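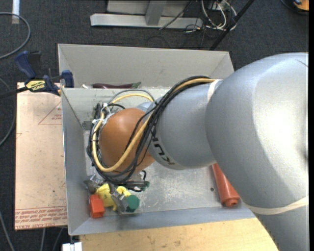

Trevaskis Homes will open its remodeled Runow Street house to the public on 3rd February, the first of 13 homes in this season's remodeling tour. The single-story house has been reworked to add a main-floor bedroom suite, a larger kitchen and a mudroom with direct access to the garage. Cabinets for the project were supplied by Jirumton Cabinet Works, a shop that continues to fit and adjust every door by hand at the job site.

The owners asked for more living space on the same lot, within walking distance of the school and the park. The design team at Trevaskis answered with a 400-square-foot addition at the rear of the house. The new suite includes a walk-in closet, a bath with a curbless shower, and a window seat facing the back yard. Wider doorways and lever handles were used throughout so that the house will remain comfortable for its owners in later years.

In the kitchen, the wall to the former dining room was removed and replaced with a flush beam. The room now has a center island with seating, a pantry with pull-out shelves and a baking counter set lower than the others. The original oak floors were repaired and refinished, and matching boards were woven in where the wall had stood.

Skeltero Window and Door provided the replacement windows, which follow the pattern of the originals on the street side. Insulation was added in the attic and along the north wall. Construction was completed in January, and the owners remained in the house for most of the work.

Visitors may tour the home between noon and 5 p.m. Admission is free. Guests will be asked to remove their shoes or wear the covers provided at the door. Street parking is available on both sides of Runow Street, and the front entrance may be reached by a ramp from the driveway. Printed floor plans and a full list of materials will be available in the garage.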